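Última atualização: janeiro

Ata da reunião do grupo de redação do blogue Prorkano

Presentes: Consuelo Collado (presidiu), Verena Riedl, Baltasar Nieto, Amparo Vallejo (redigiu a ata). Teodoro Iglesias entrou às 19h20.

1. Ata anterior
Aprovada com uma correção pedida por Baltasar: onde se lia que a secção de séries "cresceu", passa a ler-se "teve mais publicações".

2. Visitas e comentários
Verena apresentou os números do trimestre. O guia de episódios de Brarkby teve 179 comentários, contra 26 no conjunto das outras rubricas. Baltasar perguntou quantos dos 179 eram de leitores e quantos eram publicidade a comprimidos. Verena respondeu que o filtro apanha quase tudo. Baltasar pediu que constasse em ata o "quase".
Consuelo propôs acabar cada texto com uma pergunta aos leitores. A redatora lembrou que isso já se fez no ano passado, com a série Hullbridge, e que as respostas vieram sobretudo de pessoas desta mesa. A proposta fica à experiência até à próxima reunião, só nas críticas de estreia.

3. Resumos semanais de Brarkby
Teodoro quer publicar o resumo na própria noite do episódio. Baltasar duvida que alguém leia um resumo à meia-noite e duvida ainda mais que alguém o reveja a essa hora; o do quarto episódio saiu com duas personagens trocadas e esteve assim três dias. Decidiu-se manter a publicação na manhã seguinte, até às 10h. Teodoro votou contra.
Limite de 90 linhas por resumo. O último tinha bem mais do que isso, e metade era sobre o genérico.

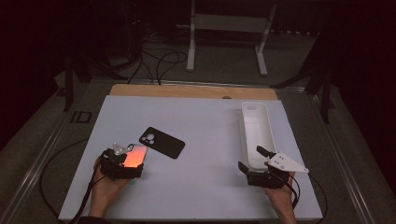 Telemóvel com o ecrã em tons de laranja e vermelho; ao lado, uma capa preta.

4. Blogue pessoal de Teodoro
Teodoro pediu que se pusesse na barra lateral uma ligação para o seu blogue de passeios, que diz ser muito mais lido do que este. Perguntado pelos números, disse que não os tinha consigo. Adiado até que os traga.

5. Proposta da Menon
Consuelo leu a mensagem da Menon, que oferece 100 euros por mês por um anúncio fixo no topo da página. Verena é a favor, pois cobre o alojamento. Baltasar observou que a mensagem trata o blogue por "portal de receitas" e que não diz quando pagam. A redatora partilha a reserva. Consuelo vai responder a pedir as condições por escrito; até lá não se aceita nada.

6. Outros assuntos
Arquivo de Hullbridge: continuam por arranjar as ligações partidas da segunda temporada. Verena ficou encarregada disso, como na reunião passada e na anterior.
Revelações do enredo: o aviso passa a vir antes do título do episódio, já que os títulos de Brarkby contam metade da história.

A reunião terminou às 21h05. A próxima fica por marcar, a pedido de Teodoro.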